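Rotero Hand Kit – call for paid participants, autumn and winter round

Katis is looking for people who will use the Rotero hand-held gripper kit for household work and tell us what is good and what is bad in it.
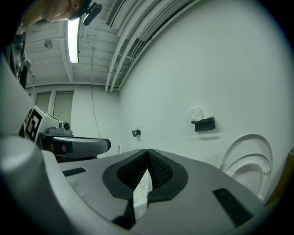

What the kit is

Rotero is a pair of grippers which you hold in your hands and close with your fingers. You do normal housework with them, and the movements are recorded so that a robot arm can later learn the same work. We sell the kit to laboratories and small robotics companies. Until now it was tested mostly by the engineers who designed it, and these people already know how to hold it. We want to hear from persons who have never touched one.

The present round is about bathrooms. The grippers must pick up thin and soft things, such as tissue and paper, and this is harder than picking up a cup or a box. With the fingertip pads of the second version we believe it is easier, but we need more hands than ours to be sure.

What you will do

You will come to our test rooms in the Greco building, second floor, for four sessions of three hours each. In the first session you get an introduction of one hour, and you can practice as long as you need. After this you receive a card with the task, for example:

– pull one tissue from a box and put it in the bin
– fold a hand towel and hang it
– put a new paper roll on its holder
– wipe the sink and the shelf
– collect small objects from the floor

Each task is repeated many times, with small changes in where the things are placed. It is repetitive work, please think about this before you apply. You wear a small device on the head during the recording, and you hold one gripper in each hand. There is a break of 15 minutes in every hour and you may ask for another one at any moment.

At the end of each session you fill in a form with questions about the comfort of the handle, the force you need to close the jaws, and the instructions. On the last day there is a conversation of half an hour with one of our product people. Please be direct with them. A form that says only "all good" does not help us very much.

Who can apply

You must be 18 years or older and able to stand, bend and reach to the floor without pain. You should speak English well enough to follow the task cards. Glasses are no problem. Left-handed persons are very welcome, we had too few of them in April. Large and small hands are both needed, so please write your glove size in the application.

You do not need any technical experience. If you worked before as a hotel cleaner, home helper or nurse assistant, please mention it, as we would like to have several people with this kind of background in the group.

You can not take part if you work for a company which makes grippers or teleoperation devices. Also, if you had surgery on the wrist or hand in the last year, we ask you to wait for a later round.

Payment

You receive 200 euros for each completed session. If you finish all four, the total is 800 euros, and your travel by bus or train is paid back separately when you bring the tickets. If you stop earlier you are paid for the sessions you completed. The payment is made by bank transfer within two weeks. You must declare it as income where the law asks for it.

Recordings and privacy

The kit records video and the movement of the grippers. We do not keep sound. Your face may appear in the video, and it is blurred before the material leaves our office. The recordings are used to improve the product and to train robot software, by us and by our partner Prostier. You sign a consent form before the first session and we send it to you in advance, so you have time to read it at home. If you change your mind later, write to us and we delete your recordings, except the ones which were already used for training. The form explains this point in more detail.

Places and dates

We have 11 places in this round. Sessions are in the mornings from 9:00 to 12:00 or in the afternoons from 14:00 to 17:00, and you can choose. There is an open day on Saturday, October 27, 2018, when you can come and try the grippers before you decide. You do not need an appointment for it.

How to apply

Send a short message to Loredana Testa, participant office, Katis, room 804, or leave it at the reception of the Greco building. Please write:

– your name, age and telephone number
– your glove size and which hand you use
– the mornings or afternoons when you are free
– one or two sentences about your present or past work

A CV is not necessary. We answer to every message within one week, also when the answer is no. If the round is already full, we can keep your name for the kitchen round – please say in your message if you want this.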